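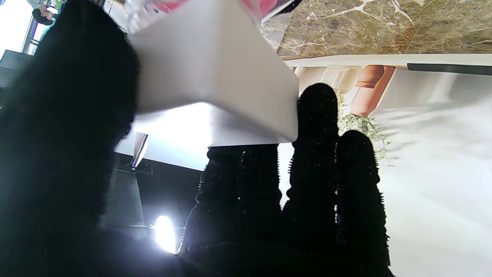

*Elli Lindqvist*

## 2. Loan records and the choice of translation

The public library in Umside keeps loan slips for all its Greek drama in translation, and 259 of these slips could be read well enough for this study. We removed the slips where the title was given only as "Greek plays", as it is not possible to say which edition was borrowed. For each of the others we noted the play, the translator and the length of the loan.

Verse translations were kept longer than prose translations. The median loan was 25 days for verse and eight days for prose. We do not think this shows that verse was read with more care — a long loan can also mean that the book was forgotten on a shelf at home. In Blackburn, where the slips are less complete, the same difference is seen, but it is smaller.

A second question is the role of the introduction. The prose editions have a long essay before the play, with notes on myth and on the Athenian stage, while the verse editions start almost directly with the text. Readers who borrowed both kinds of the same play usually took the prose edition first. We return to this order of reading in Section 4.

**Figure 1.** White box with pink and red print.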